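Learn > Games > How Games Work > Saving

How a video game saves your progress
Reading time: 2 minutes
Print this page | E-mail this page

By Deepika Kaimal

A video game keeps track of many facts while you play. It stores where your character is standing, how much health is left, which doors are open and what is in your bag. Together, these facts are called the game state.

The game state is held in memory. Memory is fast, but it is cleared when the power goes off. To keep the state, the game must copy it to storage, such as a drive or a memory card. The copy is called a save file.

A save file does not contain a picture of the game. It is mostly a list of numbers. In the adventure game Skekley, each item has its own number. A lantern is 12 and a rope is 500. If your bag holds both, the file lists 12 and 500. When you load the game, the program reads the list and puts the items back. 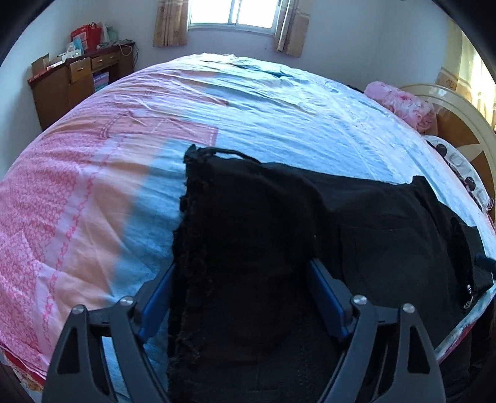

Places are stored the same way. The map in Skekley is a grid, like graph paper. Two numbers are enough to mark one square: how far across, and how far up.

Some games save only at certain points, called checkpoints. Others save by themselves every few minutes. This is called autosave. A small symbol often appears in a corner of the screen while the file is being written. Do not turn off the power until the symbol is gone. A file that is only partly written may not load.

Many games also add a checksum. The program does some math on all the numbers in the file and stores the answer, for example 3340. When the file is loaded, the math is done again. If the answer is now 1379, something in the file has changed, and the game may load an older save.

Words to know
Game state: all the facts a game is tracking at one moment
Save file: a stored copy of the game state
Checksum: a number used to check a file for errors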